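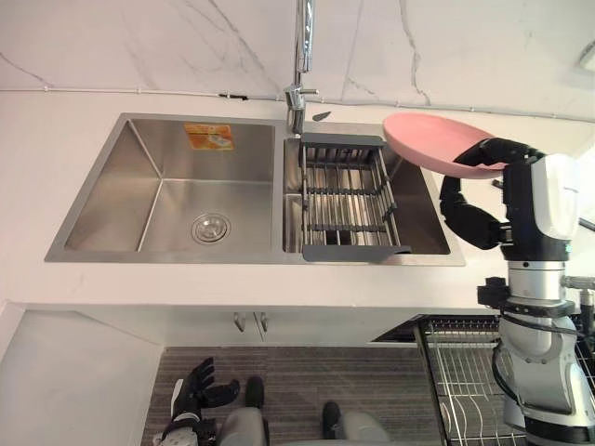
Rayon : Cuisine > Entretien > Pierres et savons

La pierre blanche Flostlow, je l'ai achetée la première fois par hasard, sur un marché en décembre, et depuis je n'ai plus jamais repris de crème à récurer (mes placards me remercient). C'est une pâte dure à base d'argile et de savon végétal, coulée dans un pot en métal, avec son éponge posée dessus sous le couvercle. On mouille l'éponge, on la frotte sur la pierre, ça mousse, on nettoie, on rince – et surtout on essuie ! Sans le coup de chiffon final, vous aurez un voile blanc et vous m'écrirez pour râler.

Je m'en sers sur l'inox, l'émail, les plaques vitrocéramiques, les semelles de baskets, et même sur le salon de jardin de ma belle-sœur. En revanche je l'évite sur l'aluminium poli et les vernis, et pour le marbre, faites d'abord un essai dans un coin.

Le pot me dure jusqu'à 2 ans, mais je vis seule et je ne suis pas une acharnée. Laissez bien sécher la pierre avant de refermer, sinon elle ramollit et l'éponge sent le vieux torchon. Si elle se fendille, un peu d'eau et c'est reparti.

Deux parfums en stock : citron et sans parfum. Serena Fabbri, qui prépare les colis avec moi, ne jure que par le citron – moi, non, je trouve qu'il tient trop longtemps. L'éponge de rechange se commande à part.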